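Reportajes > Automatización > Entrevistas

El equipo de Jodisora habla de su kit de desmontaje de ordenadores con un entusiasmo que se contagia. «Una torre abierta es un caos precioso: cables, pestañas, tornillos, ¡todo a la vez!», cuenta su responsable de producto. El disco duro, con su soporte azul, es su parte favorita.
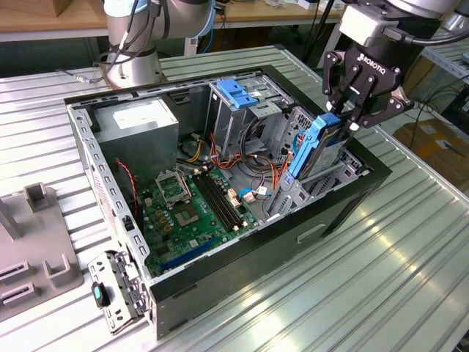

Wynne añade que el precio, 2354 euros sin los brazos, le parece razonable para un taller pequeño.

El kit incluye 115 rutinas editables. «Las pinzas son fáciles de programar; los cables, una pesadilla maravillosa», dice el responsable, que sigue retocando las rutinas de la zona de discos.

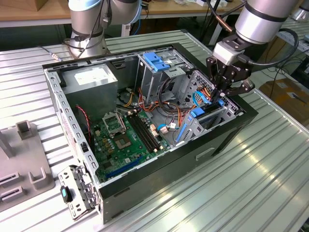
¿Se puede usar sin saber programar? Basta con ajustar las rutinas desde un menú.

Contacto | © Jodisora | Volver arriba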